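The Tusley Odds and Ends Table

What a month August was for the small stuff! Since we asked you to empty your drawers, 339 little bits and pieces have come through the door at Mathias Hall, and I've loved sorting every one of them. Bottles, tubs, packets, cards, lids without pots and (my favourite) a tin of 55 brass curtain rings, all of them polished.

Renato Villanueva has been laying things out a few at a time so people can have a proper look, and it makes such a difference. You'd walk straight past a little clear tub in a crate. Put it on a dark cloth with some space round it and suddenly three people want it for their beads!

The rule is the same as at the Flurkport swap: bring what you like, take what you'll use, and leave the table tidy for the next person. Sessions run from 10 until noon, with tea at 11. We'd be thrilled to reach 500 items before the clocks go back, and there are 15 empty shoeboxes by the stage waiting to be filled.

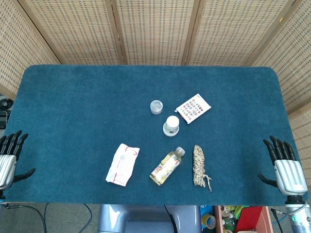 Can I bring bottles and tubs that still have something in them?

Please empty and rinse them first, and let them dry with the lids off. Unopened packets are very welcome as they are, provided the label can still be read. Pop them in the blue crate by the door and Renato will find them a spot on the table.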